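**Bimanual bottle task: hand demos or teleop?**

*Learning from Demonstration > Data and Capture*

**gripwrench** (original poster)

Working on a two-arm policy for the Gunlow arms, parallel-jaw grippers, no tactile. The task is to pick up two full 600 mL water bottles, one per arm, bring them together at chest height, hold, then set them back on the desk. I have a budget for 2,006 demonstrations and have to pick a capture method before we start.

Option A is head-mounted camera, bare hands, retargeted offline. Option B is remote control of the real arms through the Wukurau leader rig. In the pilot, A gave me 75 usable episodes an hour and B gave me 20. Same operator for both.

Reference pose for the hold phase, bare hands:
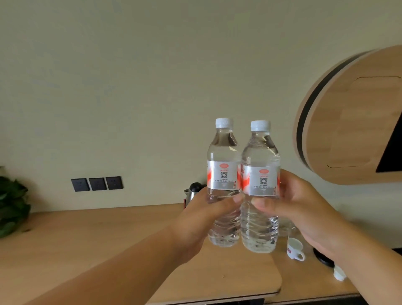 *Hold phase, head view. One bottle per hand, both full, caps on.*

My concern is the gap. The hands meet between the bottles, so whatever the tracker outputs for the left knuckles and right thumb is partly guesswork. Retargeted trajectories put the two gripper bodies 9 mm into each other on a bad episode. Has anyone shipped a policy off data like this, or do I pay the teleop tax?

---

**tealeader_9**

Pay the tax. Human fingers are thin and compliant and your grippers are neither. You are recording a pose the hardware can't reach, then asking an optimizer to find the nearest one it can. The nearest one won't be what an operator would choose through the leader arms, who would have kept the wrists further out from the start.

---

**offset_error**

Disagree with the above. The retargeting error in the hold phase is systematic, so constrain it. Put a minimum separation on the gripper bodies, let the bottle poses float and re-solve. We did this on the Mohmand dataset with jars and lost only a handful of episodes to infeasibility. Throwing away a speed advantage that large over one contact region is poor economics.

Also, why track the hands at all during hold? Track the bottles. You've got two rigid bodies with high-contrast labels and a QR code on each.

---

**gripwrench**

Tried the QR codes. They're small, and at head distance the decode rate was too low to rely on. The label stripe is a better feature, but the labels look the same on both bottles, so identity swaps when they come close together. Clear plastic on a beige wall doesn't help either. Depth through the water is garbage.

---

**offset_error**

Swap is a bookkeeping problem. Left hand, left bottle, carry the ID from the grasp.

---

**kerf_and_kin**

Two things from the picture before you scale this up.

1. Grip height. Your left hand is around the lower half, thumb on the ribbed part under the label. Your right thumb is near the bottom edge of the label. Fine for a person. For a parallel jaw on soft PET it's two different contact stiffnesses, and the ribs will give you slip events you can't see without tactile. Choose one band and write it into the operator instructions.

2. Background. There's a third bottle behind the right one, plus a cup and a loose cap on the desk. If that layout stays put for every episode, the policy will learn it. Either clear it or randomize it properly. Same goes for the kettle. We lost most of December to a policy that had keyed on a mug.

---

**gripwrench**

Point 1 accepted. I'll specify the band just under the label. On point 2 the plan was to shuffle clutter every 20 episodes.

---

**kerf_and_kin**

Too coarse. Shuffle per episode, or at least move one item per episode.

---

**tealeader_9**

Still not hearing an answer on force. The hand video carries no grip force at all. A full bottle with the cap on resists squeeze, a half-empty one crumples. Wukurau logs leader-side gripper current, which is crude, but it's a signal. You can't retarget a signal you never recorded.

---

**offset_error**

Leader current on that rig is mostly friction and operator fatigue. I've plotted it. I wouldn't train on it.

---

**tealeader_9**

I've plotted it too. Subtract the free-air baseline per session and it's usable. Your unit may need its gearboxes looked at.

---

**marlstone**

Mixed set is the usual compromise. Pretrain on the hand demos for reach and approach, where retargeting is clean, then fine-tune on teleop covering grasp, hold and release. Cerketia has a loader that takes both if you tag the embodiment in the episode header. Keep the camera height matched between the two or the fine-tune spends itself correcting viewpoint.

---

**gripwrench**

Going with marlstone's split. Hand capture for approach, teleop from first contact onward, clutter moved per episode, grip band fixed. Camera height is an open item, as the Gunlow head mount sits lower than my eyeline and I'd have to do the hand demos seated.

---

**offset_error**

Raise the mount. Seated demos change your elbow paths.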